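Week 6 handout: Beatmatching by ear

Live Audio Practice, evening group

OK, so last week we got as far as plugging everything in and not blowing anything up, and I promised we'd finally put two tracks together. These notes cover what I said in the session plus the bits I forgot to say (there are always some). Read them with a pair of headphones nearby, because half of it won't make sense until you try it.

Before we start - please stop pressing the sync button. I know it's there. I use it myself on some nights. But for the next three weeks it stays off, and the practice mixes you hand in should be done with it off, and yes, I can usually hear the difference!

What we're trying to do

Two records are beatmatched when their beats fall at the same moment and keep falling at the same moment. Those are two separate jobs and people mix them up all the time. Getting the beats to land together is phase. Getting them to stay together is tempo. You can have perfect phase for one bar and then drift into what sounds like shoes in a tumble dryer, and that means your tempo was off. Or you can have exactly the same tempo on both decks with one of them sitting half a beat behind, and it will stay half a beat behind all night, very reliably.

So when something sounds wrong, ask yourself which one it is. Is the gap getting bigger, or is the gap staying the same? If it's growing, touch the pitch fader. If it's constant, nudge.

Counting

Most of what we're playing in this course is in four. Four beats to a bar, and then the bars group up in fours and eights. The thing I want you to hear is the first beat of a phrase, which is where the producer tends to bring in a hi-hat or drop the bass out or let a vocal start. Put on anything from the listening folder and tap your foot, and say "one" out loud whenever you think a new phrase has begun. You'll feel silly on the bus.

The track I used in class was the Mivitia demo, the long one with the organ stab. It has a fake-out just before the breakdown, a two-beat gap that makes everybody think the phrase has started early. Prasanna Siddiqui caught it first time and the rest of the room did not, me included when I first got that track. Use it for practice once the easy ones feel boring.

Setting up the headphones

One ear on, one ear off. The ear that's on gets the incoming track, the ear that's off hears the room. Some people like to have both tracks in the headphones with the cue mix knob in the middle, and if you're playing somewhere with an awful delay on the monitors you may have to. Try both. I'd start with one ear off, since it teaches you to listen to two places at once and that's a muscle you'll want.

Keep the headphone level lower than feels natural. When you turn the cue up you mask the room, then you turn the booth up to compensate, then you turn the cue up again, and by midnight you've got ringing ears. If you're losing the incoming beat, try rolling the bass off on it for a moment and listening to the snare or clap. High, short sounds are much easier to line up than a big woolly kick.
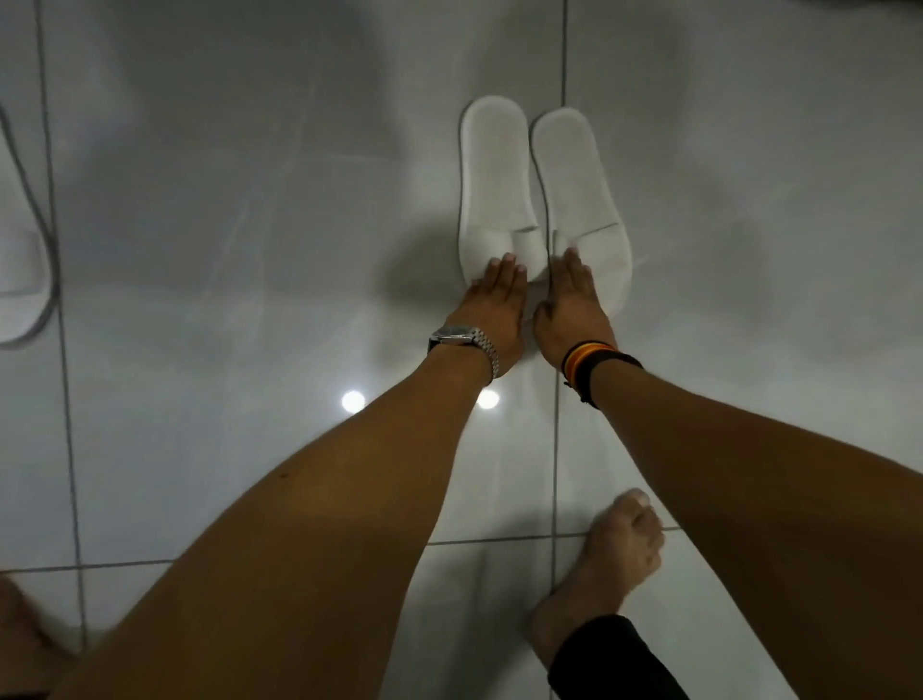
Tanvir Haque wrote in after the session to say that he can hear when two tracks are apart but never which one is ahead, and that he just pushes the platter one way and hopes. Is there a trick to it, he asked, or does it come with time?

Bit of both, Tanvir. It does come with time, but you can speed it up a lot. Take the same track on both decks, start them together, and then deliberately slow one of them down a hair. You know which is behind because you did it. Listen to what that sounds like: the kick gets a little tail, a sort of "ba-dum", and the sound you recognize from your cued ear comes second. Now do it the other way and hear the cued one come first. Do that for ten minutes before you try real mixes. And pushing one way and hoping is fine, by the way! If you push and it gets worse, you've learned which way to go. Just do it in the headphones, with the channel fader down.

The procedure, step by step

This is the version I put on the whiteboard, tidied up a little.

1. Pick the next track while the current one still has plenty left. Early is good.

2. Find the first clean beat and set your cue point there. Zoom in if your player lets you, then check it by ear, since the waveform can lie by a few milliseconds.

3. Trim the gain. Match the loudest part of the incoming track to what's playing. Look at the meters, then listen.

4. Wait for a phrase to start in the room, and hit play on the one.

5. Fix the phase with a nudge. Jog wheel, or a finger on the platter, whichever you've got.

6. Listen for drift. Give it a couple of bars. Move the pitch fader a little, nudge again, listen again.

7. Repeat step 6 until you could leave the room and come back.

8. Restart the incoming track from the cue on a new phrase and bring it in for real.

People skip step 8. They get a match in the headphones and they're so pleased (fair enough) that they throw the fader up right there, and the new track arrives in the middle of its own verse. Go back to the cue. Your tempo is set now, so you only have to get the phase again, and that takes seconds.

About the pitch fader

Big moves first, then small ones. I see a lot of you creeping up on it in tiny steps from one side, and you run out of track. Overshoot on purpose. If the incoming one is slow, make it too fast, and then come back halfway, and then halfway again. You'll be there in four or five moves.

Set the range to the narrowest option that still reaches. On the Mallitz players in room 13 the range switch is the small square button above the fader, and the default is the wide one, which makes every move enormous. Check it when you sit down, because the group before us likes it wide. The older Tura decks don't have a switch at all, you just have to be gentle with them. The left one has a dead spot around zero. I've reported it.

EQ while you blend

You only need one rule this week: one bassline at a time. Two kick drums that are a tiny bit apart sound weak, and two basslines in different keys sound like an argument. So bring the new track in with its low knob all the way down, let the mids and highs settle in, and then swap the lows over on a phrase change. One hand on each knob, turn them in opposite directions, done in a beat or two.

Jae-in Do asked whether the swap should be quick or slow. For house and techno, quick. For anything with a long pad or a sub bass that holds over the bar line I'd take four beats over it, otherwise you chop the note off. Record both and listen back the next day, when you're less attached.

Recording yourselves

Please do this every time. The Bepari mixer has a record output on the back, and the little recorder lives in the top drawer with its cable. Set the level so the peaks stay out of the red, press record twice (the first press only arms it, and I have lost whole evenings to that), and make sure the counter is moving.

Name the file with your surname and first initial and the week. We have two Khans and two Prasannas in this group, with Prasanna Khan managing to be one of each, and "prasanna mix final 2" really did not help me last week.

When you listen back, write down the time of every transition and one word for it. "Tight", "drifty", "loud", "late", whatever comes to mind. After a few mixes you'll see the same word turning up. Mine was "late" for the whole of my first year.

Homework

Pick four tracks from the listening folder (there are 400 in there, so no complaints about choice) and make one continuous mix. Three transitions, no sync, no effects. I don't mind train wrecks. If one happens, keep going and recover on the recording, and I'll give you more credit for a decent rescue than for a safe mix that never got into trouble.

Length is up to you, but I'd rather have 11 minutes you've listened back to than an hour you haven't.

Also do the drift exercise from the answer to Tanvir above, same track on both decks, on at least two separate days. It works much better in short goes.

Reading and listening

The chapter on tempo perception is in the shared folder. Skip the math in the second half unless you enjoy it. Rezaul Khan found a long radio set from before digital players were common, and I've added it to the folder too. Listen to how often the DJ is correcting - there's a wobble, then it's gone, then another one a minute later. It's a lovely set and it's full of tiny fixes.

Practical stuff

Room 13 is open for practice on Wednesday from four in the afternoon. Sign the sheet on the door, and take your own headphones with the big adapter, as we're down to one spare. If you need a code for the equipment cupboard, ask at the desk, I'm not allowed to print it here.

Next week is phrasing and track selection, so bring two tracks you love that you think can't possibly be mixed together. We'll try them.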